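# Teaching a gripper to bag groceries: what we learned from 70 demonstrations

Tineke Dijkstra and Cor Vanhove
Project report, October 26, 2026

Thin plastic bags are a mean thing to hand to a robot. They sag, they stick to whatever touches them, and they never look the same twice. That is exactly why we picked them! Our question was simple to write down: if we train a policy on demonstrations of a person guiding the arm, does it matter more how many demonstrations there are, or how different they are from each other?

We started in February with a plan that was far too big (three bag types, nine objects, two arms). By the second week we had cut it down to one arm, one kind of bag and a handful of household bottles, and the project got a lot more fun from there.

## Method

We recorded 70 demonstrations with the wrist camera running the whole time. For each one the operator picked up a bottle by its cap, moved it over the mouth of an open bag, lowered it and let go. We called our training setup Godus, mostly so that we had something short to type in folder names. It takes the wrist view and the joint positions and predicts the next short stretch of motion.

We then trained two versions:

- **Narrow:** 55 demonstrations, with the bag opened and placed in nearly the same way each time.
- **Mixed:** 55 demonstrations, with the bag turned, slumped, or half folded over on one side.

The two sets share 40 recordings, so only 15 are different. We kept everything else the same, including the number of training steps.
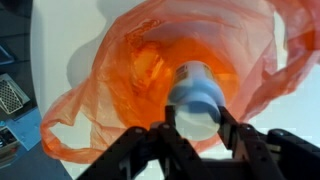

Letting go was the hard part. A bottle that has gone in far enough can still come back up with the fingers if the bag clings to them, and early on we had runs that looked perfect right until the arm lifted and took the whole bag along. Cor suggested adding a short pause before the fingers open – we re-recorded the endings of several demonstrations with that pause, and the policy picked it up after one more round of training.

## Results

Each version got 14 test runs, with bag positions that neither had seen. We counted a run as a success if the bottle ended up in the bag and the gripper came away free.

| Version | Successes | Runs |
|---|---|---|
| Narrow | 5 | 14 |
| Mixed | 11 | 14 |

We were thrilled with this. Swapping 15 recordings more than doubled the successes. Most of the narrow version's failures came from going down straight where the opening used to be in training, and catching the rim. The mixed version drifted sideways over the opening first, a small searching motion that we had never set out to teach. Tineke found it in the demonstrations later: she does it herself when the bag is slumped.

Of the three mixed failures, 2 were handle loops that caught on a finger. We have no good fix yet.

## Limits and next steps

Fourteen runs is a small test, and one operator made most of the recordings, so her habits are baked in. We also only used bottles with a cap the fingers can hold from above. Next we want to try softer items, bring in a second operator, and add a handful of recordings where a handle gets in the way on purpose. The arm is booked for us again next term, and the handle recordings go first.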